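Progress report to the Wieser equipment fund, July
Prepared by Milan Cuypers, Hirkivthorpe

## Where we are

The first two-armed station is in daily use on the bag task, with a backpack and a mix of household items on the table. We logged 163 runs this period against a plan of 157. The second station is not yet ordered.

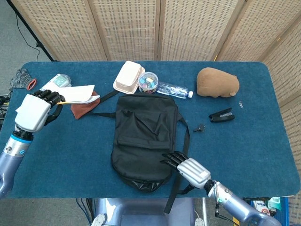 Hands remain the largest line in the budget. Skasetti has quoted for a spare pair of five-week delivery, and Ulemow for a simpler gripper that would arrive sooner. We would like to buy one of each before committing to the full set - the price gap is wide enough to matter over two stations.

## Spending

| Item | Planned (£) | Spent (£) |
|---|---|---|
| Table covering and screens | 157 | 115 |
| Props and storage | 163 | 157 |
| Spare cables and mounts | 1,000 | 0 |

The cable order is on hold until the layout of the second station is agreed. We ask to carry that line forward in full.

## Next period

Opening the bag is the step we want to use when comparing hands. Both suppliers have been sent the same task sheet.

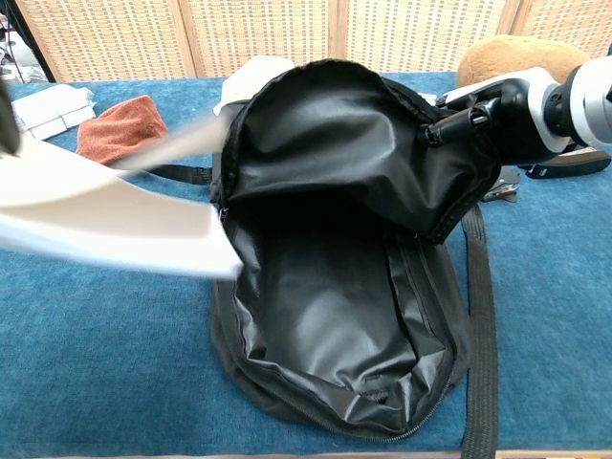 *Bag task: backpack open, flap held by the gripper on the right.*

We need a decision on the trial purchase before the end of the quarter, as the Skasetti quote lapses then. Training for the new operators is already covered and needs no further money.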